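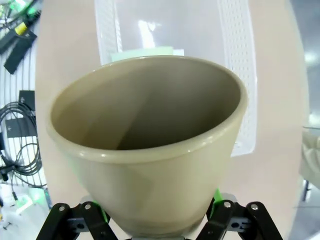

Varulitz W2 Wrist Recording Kit

For demonstration collection on single-arm manipulators with two-finger grippers

Product details

The Varulitz W2 records synchronized wrist video, joint state and gripper state while an operator teleoperates the arm. Each demonstration is stored as one episode with a start mark, an end mark, a task label and an outcome flag. The kit is supplied to labs and integrators who train manipulation policies from recorded examples and need the same file layout at every station.

The camera sits behind the gripper and looks along the fingers, so that the fingertips and the held item stay in view through approach, grasp, transfer and release. The view angle is fixed at the factory. Do not loosen the two lock screws on the camera body; a unit with broken thread seal has to go back for calibration.

What is in the kit

Wrist camera with bracket
Strap-on cable guide, 3 pieces
Recording unit with power supply
Foot switch for episode start and end
Calibration card
Flelen capture software, one station license

A second fixed camera can be added through the spare port on the recording unit. It is not included.

Recording

The operator presses the foot switch once to open an episode and once to close it. A long press discards the current episode and writes a line to the discard log. Gripper position is stored as measured and as commanded, in separate channels. Keep both. With rigid, smooth items such as glazed pots, the gap between the two channels marks the moment of contact more clearly than the video does.

Exposure is locked at the start of each episode. Glossy surfaces will still show highlights, and these should be left in. Move the lamps between sessions if the training set needs more variation in lighting, and enter the lamp position in the session notes.

Reference task set

The Flelen license includes the Mosetcombe tabletop set, recorded with W2 units on one arm type. It holds 1,763 episodes over 26 household items, among them pots, baskets, cups and folded cloths. Of these, 589 episodes are pick-and-place with open-topped containers. Failed grasps are kept and flagged. The set was planned by Refilwe Modise and labeled under the supervision of Harish Raju.

Items were placed by hand between episodes, following a printed position sheet. The sheet is in the docs folder and can be reused with other items of similar size.

Mounting notes

Fit the bracket before the cable guides. Run the cable on the outside of the last joint, with enough slack for a full turn in both directions, then drive the joint slowly to each limit and check that the cable does not cross the lens. Linkage-type fingers swing outward as they open. Check clearance with the gripper fully open and fully closed.

Run the calibration card routine after mounting and after any collision. The software rejects new episodes if the last calibration failed.

Export

Episodes export as video plus a table of timestamped states. Partial export by task label, operator or outcome flag is supported. Discarded episodes are not exported.

Revision

Mounting notes revised March 3, 2023, by Veikko Kemppainen. Bracket drawing unchanged.

Ordering

Sold direct by Vanags. Lead time is quoted with each order. For fit questions, send the gripper model and a drawing of the tool flange to Deividas Mockus in applications support.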